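Why Do We Put Fruit on a Plate?

Fruit comes with its own packaging. An orange has a peel, a banana has a zipper, more or less, and an apple has a skin you can eat if nobody has been sticking labels on it. So why do grown-ups insist on getting out a dish?

The first answer is rolling. A round fruit on a flat table touches the table at one tiny spot. Give it a nudge and off it goes, under the fridge, to live with the lost peas. A table has no opinion about this. A plate does.

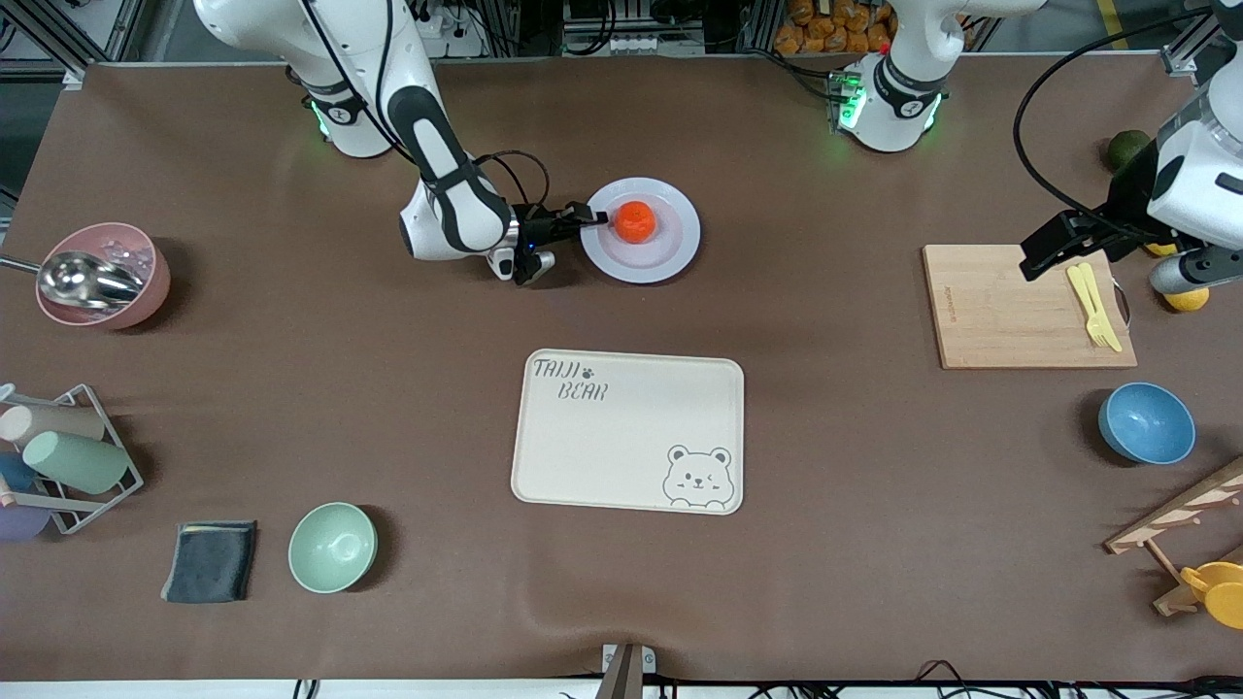
Look closely at a plate sometime, preferably before lunch is on it. Most plates have a rim, which means the edge is a little higher than the middle. To escape, a rolling fruit has to climb, and fruit is lazy. The pale plate with the orange fruit on it has a raised rim of this kind. A bowl, like the blue one, has much taller sides, so it can hold things that are even worse at staying put, such as soup.

Trays are different again. A tray is for carrying. You can load it up in the kitchen and make one trip instead of 5, and if you drop it you will have only one mess, although it will be a very good one.

Then there is the cutting board, which takes the scratches so the table doesn't have to. Wood is a popular choice. Ask a grown-up before you cut anything on it, and keep your fingers curled back like a cat's paw.

Try it yourself

Min-kyu Cho, age 8, of Tudgate, tested all this on a Wednesday after school. He gave a lemon 10 gentle pushes on the bare table and 10 more on a plate. The lemon left the table a lot and the plate hardly at all. It also wobbled, because lemons have pointy ends and can't roll straight to save their lives.

You will need:
One lemon
One orange
One plate with a rim
A table
Someone willing to look under the fridge

Push gently. Wash the fruit when you're done.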